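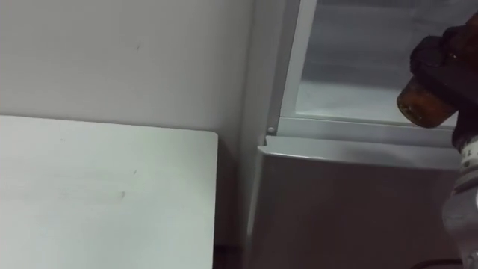 May 13, 2021

The Julis policy has been retrained without the depth channel. I had put this off, as I expected grasping to fall apart near glass, where depth was the only input I trusted. Ezequiel Zavala argued the opposite at Zirnside in August: the depth readings near glazing are mostly holes, and the network spends capacity learning to ignore them.

The set-up was kept plain. I used 400 demonstrations, the same for both versions, with the same seed and the same 3,000 held-out frames. The only change was the input layer. Error is measured as the distance between predicted and recorded gripper position, averaged over the last second before the fingers close.

Colour only did better on 4 of the five object groups. The exception was small pale objects against pale surfaces, where the depth version kept a clear lead. Training time per epoch fell to 197 seconds, mostly from reading less off the disk.

Two cautions. The held-out frames come from the same room as the demonstrations, so none of this says much about new lighting. Also, offline error is a poor guide to grasp success, and I have not yet run the two versions side by side on the arm.

Grimia, the logging tool, now stores the wrist angle with every frame, which it should have done from the start. The older MacRitchie recordings lack it and will have to stay out of the next comparison.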